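Zwischenbericht zum Projekt Josilix, Dokumentenausgabe und Archivierung
Stand: 19. September 2020
An: Llinos Mathias
Von: Tania Haque

Sehr geehrte Frau Mathias,

mit diesem Bericht informiere ich Sie über den Stand der Arbeiten seit Juli. Die Förderung der zweiten Phase wurde für die Umwandlung von alten Formularen in das Archivformat und für die Prüfung der Barrierefreiheit bewilligt.

Von den Formularen aus dem Bestand Pleneck sind jetzt 1420 umgewandelt und geprüft. Bei der Prüfung haben wir zwei Fehlerarten gefunden, die immer wieder kommen. Die erste betrifft Schriften, die nicht eingebettet waren. Dieser Fehler ist im Modul Bullinow behoben. Die zweite betrifft die Lesereihenfolge in mehrspaltigen Tabellen. Hier arbeitet Jummai Ekpo noch an einer Lösung, denn die automatische Erkennung verwechselt manchmal die Kopfzeile mit der ersten Datenzeile.

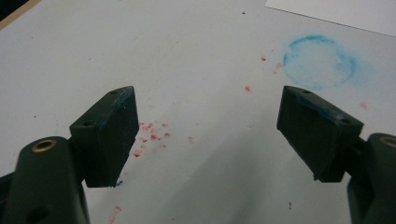 Abb. 1: Zwei dunkelgrüne Greiffinger über weißer Tischplatte

Die Stapelverarbeitung läuft jetzt auch auf dem Testserver bei Nwosu. Branwen Harries hat dafür die Warteschlange neu geschrieben. Wenn ein Dokument beschädigt ist, wird es in einen eigenen Ordner verschoben und der Stapel läuft weiter. In der alten Version musste man in diesem Fall den ganzen Lauf von Hand neu starten. Das Protokoll enthält für jedes Dokument den Dateinamen, die Dauer und eine Fehlernummer.

Verzögert ist leider die Signaturprüfung. Das Zertifikat der Testumgebung war abgelaufen, und die Ausstellung des neuen hat mehr Zeit gebraucht, als wir geplant hatten. Wir rechnen mit einem Rückstand von sechs Arbeitstagen. Die Kosten bleiben im bewilligten Rahmen.

Für die nächste Berichtsperiode sind vorgesehen:
Abschluss der Tabellenerkennung (Ekpo)
Signaturprüfung mit dem neuen Zertifikat (Harries)
Handbuch für die Administratoren, erste Fassung (Sioned Pritchard)

Wir bitten Sie noch um eine Entscheidung, ob die verschlüsselten Altdokumente ebenfalls umgewandelt werden sollen. Die Kennwörter liegen uns nur zum Teil vor.

Mit freundlichen Grüßen
Tania Haque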